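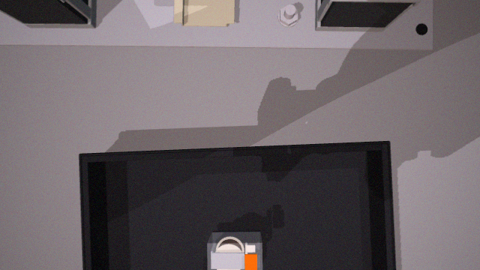 DRULBY, July 24, 2023 — Farkitz and Prilel today released Varma, an open set of 1207 robot demonstrations, each one steered by a person working by remote control in a simulated workshop. We're thrilled to share it!

The tasks come from electrical assembly — picking small parts out of a tray, for one, and bringing them to a panel. 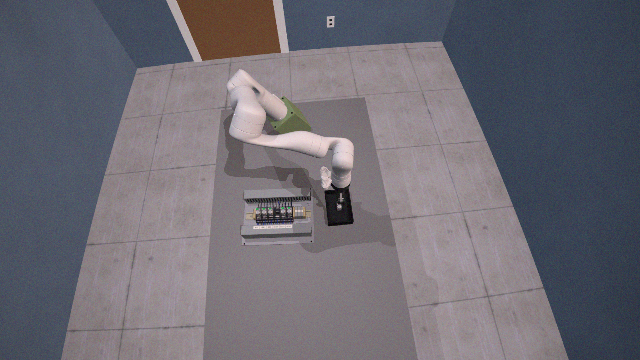
Operators could stop and start over whenever a grasp felt wrong, and 1033 of the recordings are single, unbroken attempts. The rest are included too, clearly marked, for teams who want to study how people recover from a slip. Varma is free to download from the Prilel website.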